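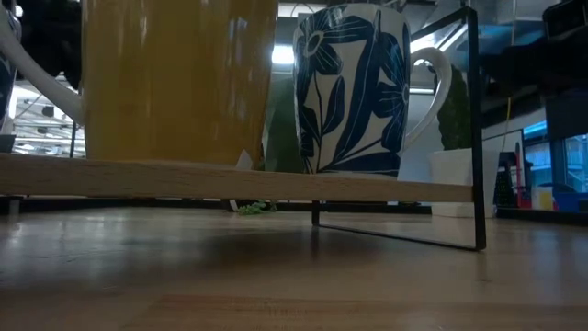 Week 4: Celebrity biography pages as sources
Handout, 17 Dec 2021

Reading before the seminar: the Jukadora profile of the singer Eylül Demirtaş, and the two shorter profiles on Tasteck and Ballala.

A celebrity biography page usually gives date of birth, home town, height, relationships and an estimate of earnings. Most of these pages are short. The Jukadora profile runs to 400 words, and 120 of them repeat what the opening paragraph has already said.

Where the facts come from

Birth dates often start in a press release or an early interview. One site prints the date and others copy it. Demirtaş is 40 on Jukadora and 39 on Ballala, and neither page names a source. Tasteck says she was 19 when her first single came out but gives no year for the single.

Relationships

Phrases such as "is believed to be single" tell you that the writer found nothing. Treat them as a blank. A past partner should only go into your notes if the person has spoken about it on record — an interview, a published memoir, a court document.

Net worth

Leave it out of your essays unless you can show how the figure was worked out. Pintér's chapter in the reader covers this, so we will not spend long on it.

Task for next time

Choose one living musician. Find three profile pages and mark every sentence as sourced, copied or unsupported. Bring the marked pages on paper. Keep a note of the date you looked at each one, as they are often changed without notice.

Essay titles will be given out in February.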